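Ticket 1622 - gripper choice for bin cell, quote on hold
Raised by: Marisol Bedoya
Status: open, waiting on supplier
Opened 4 April 2025

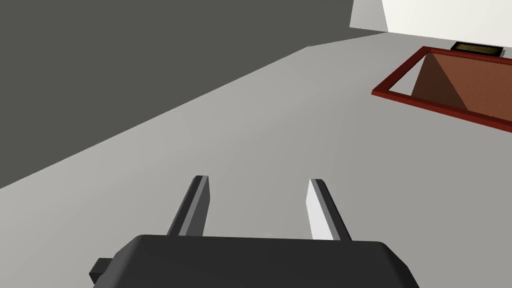

Sim view, gripper open, bin ahead and to the right

MB: Need a decision on the gripper before the Prostlow quote lapses. Parallel two-finger type as in the sim. Quote covers arm, gripper and controller but NOT fingers, fingers are a seperate line. Didn't spot that first time round. Can purchasing hold it?

Fidelina Mosquera: Can hold the arm. Can't hold the gripper price, Luleck make it and Prostlow only pass it on. What's the budget for the cell now?

MB: 3000 left on the tooling line after the stand. Fingers are 163 a pair and I want 5 pairs, we will bend some. Gripper comes out of the same line.

FM: Ok. Do we need the long fingers? Short ones come in the box according to Luleck.

MB: Don't know yet. Bin has walls and we have to get down past the rim without the gripper body touching. Body is wide compared with the fingers, see sim. Haven't run the reach into the bin yet, only the open pose. Will try long and short tonight.

MB: Update. Sim wouldn't load the short finger model, wrong units in the file. Rescaled, loads now. Short fingers: body hits the rim before the tips get to the bin floor. Long fingers clear it. Ran each one twice, same result.

FM: So long ones. Does the bin size match the real one?

MB: Not checked. Model came from Correa with the old layout. Someone needs to put a tape on the real bin, inside depth and rim width. If it's shallower than the model the short ones might do and we save the money.

FM: Hiltance also do a hire scheme, gripper and arm together, monthly. Worth asking? Would move it off tooling altogether and we could buy in November when the new budget opens.

MB: Yes ask. Need to know if they let us fit our own fingers on a hired unit, and who pays if the body gets scraped.

FM: Asked. No reply yet. Prostlow have extended the arm price, gripper price still not held.

To do
- measure bin (MB)
- chase Hiltance re fingers + damage (FM)
- get finger line added to Prostlow quote, long type, 5 pairs (FM)
- rerun sim with measured bin, attach resluts here (MB)

Dont close this until the bin is measured.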